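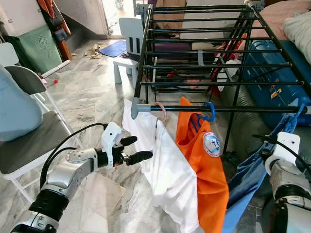 Gerd Kettler asked at the last review whether the money for this period went into the machine or into the paperwork. Mostly the machine, though I would not call all of it well spent. This report covers the setup and upkeep of the two-arm garment cell, Voson, for August.

Arms and cables

The wrist cables remain the weak point. They hang in a loop so the joints can turn, and a loop that is long enough for the wrist is long enough to snag on a rail or a hanger. We re-routed both sides and fitted softer ties from Seidel. The supplier says this settles the matter. I have heard that before, and the cables are now checked by hand at the start of each session.

Cycle count at the end of the month stood at 3,026. That number counts starts. It says nothing on how many garments ended up where they should, and I would ask that it not be quoted as a success figure.

Grippers

Passing a hanger from one side to the other is where a bad zero position shows up first. If the two arms disagree on where the middle is, the plastic bends and one wrist takes the load.
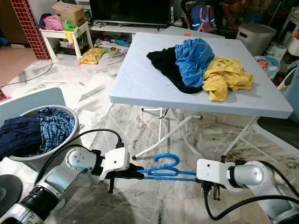

Kettler wondered in his written comments why we don't simply buy the automatic calibration package from Gumitz and be done with it. We tried the demo version. It took 50 minutes per arm and left an offset of 2 mm on the right, which we then took out by hand anyway. Manual zeroing stays for now — slow, dull and repeatable.

The finger surfaces pick up scuffs. Whether that affects grip on thin cloth I can't say yet. The Eso replacement pads were promised for July and have not been delivered, so any claim about longer life will have to wait.

Wrist cameras

Each one has to see past its own fingers into whatever the arm is reaching for. Dark cloth in a deep basket is the hard case, and shiny floors throw the exposure off. We locked the exposure, wiped the lenses and tightened the mounts. Depth readings look better on most runs. I want to see another month before calling it fixed.

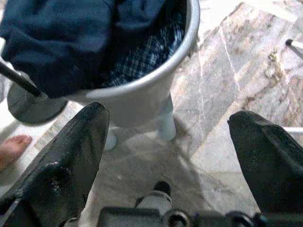

Open items and spending

Five items carry over: pads, spare cable set, right wrist bearing noise, camera mount screws, and the written restart procedure, of which only half exists. The bearing may be nothing. If it is something, the arm goes back to the maker and we lose weeks.

We are inside the budget, chiefly because the pads were never invoiced. Please don't move that amount to another line.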